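Subject: Re: [poster-cat] Unsigned screenprints, Mahmoudi deposit
Date: 10 Jun 2024

On the dating of the second folder, the previous message said:

> The Esum catalogue puts all of the childcare and equal pay
> posters at 1975. Is there a source for that beyond the
> donor's list? I would sooner leave the field blank than
> copy it across. Also, are 368 and 934 the same design?

The donor's list is the only source. Esum entered the year as a batch value when the records were migrated, so it carries no weight for individual sheets. I would use "1970s" in the display date and leave the machine-readable field open until the imprint lines have been checked.

Items 368 and 934 share a design but are separate printings. The lettering on 934 has been recut and the colours are in a different order, with the red laid over the black. They should have separate records linked by a related-work note. Please don't merge them. 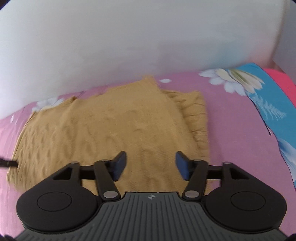

C. Prasadance

As to maker, the Firkex print workshop labelled its sheets on the back in pencil, and item 1419 has such a label. The other unsigned sheets do not. "Attributed to" is acceptable for 1419 only. For the rest, the women's centre that issued the poster should go in as publisher, with the maker field left empty.

Two further points on the authority file:

Collective names are to be entered as printed, including lower case initials. The normalised form goes in the variant field.

Where a poster was issued for a march or rally, the event is a subject heading and its date is not to be used as the date of printing. Several sheets were reissued in later years with a paper strip glued over the original day and place.

Corrections to the June export should come to the list in the usual spreadsheet, one row per item.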